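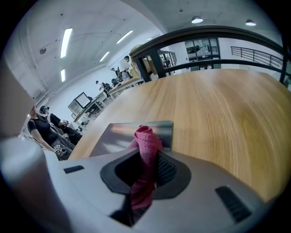
How often do the finger faces on the Gristel need cleaning when we are running cloth?
Every 20 cycles with a dry wipe, and a proper clean with alcohol once 700 cycles are on the counter or at the end of the day.

July 23, 2019

Gripper maintenance, Gristel no. 2. Cloth handling, towelling set.

Started the morning with the grip check. Set the stroke to full open, closed on the gauge block, read 40 N. Same as last time, so left the spring alone. Opened and closed it by hand a few times. Slight drag near the end of travel, worse on the left finger. Took the finger off and found lint packed in behind the slide. Terry sheds a lot more than the flat cotton did. Picked it out with tweezers, brushed the rail, one drop of the light oil, wiped off the excess. Drag gone.

Put the finger back with the two short screws. The long ones from the Tralov kit bottom out before they clamp, and they look the same in the tray. I have moved them to their own bag and written LONG on it.

Steel faces: no scratches I can feel with a nail. Wiped both. Do not use the blue paper on these, it leaves fibres. The Skullell wipes are in the second drawer.

Vent next. Blew it out from the inside with the shell off, low pressure, and held the fan still with a finger so it did not overspin. A fair bit of fluff came out. The Fan warning on the status page had been coming up after roughly 5 minutes of running and I think this was why. Ran it on the bench through the coffee break with no warning. Will keep an eye on it before calling it fixed.

Still to do:
Rubber edging round the opening wants checking for lifting, I ran out of time.
Connector on the cable side is a bit loose in the shell. Not dropping out, but it moves.
Order another set of slide covers — the last order took until October to arrive, so do it early.

Settings after the work, in case somebody needs to put them back: force 40, opening at full stroke, close speed at the middle step. On the fast step it pinches only the top layer of a folded towel and the rest slides away.

Counter reset to zero when the shell went back on. Old reading is on the card in the case.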